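Home | Explore | How Things Work | Clubs | Ask Us

Shopping for a robot helper!

Imagine your club has 500 pounds to spend on a machine that can pick things up. Brilliant! But what do you buy first?

Lots of people rush straight to the arm. The hand at the end needs just as much thought – engineers call it a gripper. Our pretend shopping list is for a club called Brurkilura, and it starts with a gripper called the Flatano, which costs 174 pounds in our game. It has two fingers that move together and apart, and one big question to answer: what will it have to hold?

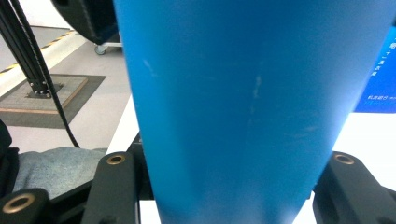

Do you need a different gripper for every object?
Most of the time one gripper can manage lots of things, as long as they aren't too wide, too heavy or too slippery for its fingers.

So before you spend a penny, make a list of everything you want your robot to lift. Measure the widest part of each one with a ruler, then weigh it on the kitchen scales. Tapered shapes (fat at one end and thin at the other, like an ice cream cone) are great fun to plan for, because you get to choose where to grab! Holding the thin end means your gripper doesn't have to open so far.

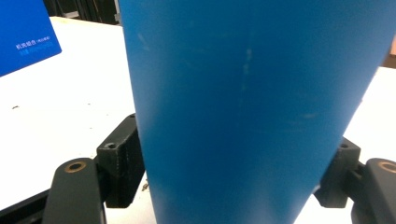 Two black finger blocks holding a blue tapered shape near its narrow end.

Now for the bits people forget. Joints rub when they move, so small parts can wear out. Put 19 pounds in your plan for spare finger pads. Cables cost money too, and so does a good solid table. You'll also want time to practise – write down 9 practice days before the big show in December, and don't use them for anything else!

Our pretend robot is called Timo. Can you plan what Timo needs? Draw two columns, "must have" and "would be nice", and start filling them in. Keep a little money back at the bottom of the page for surprises.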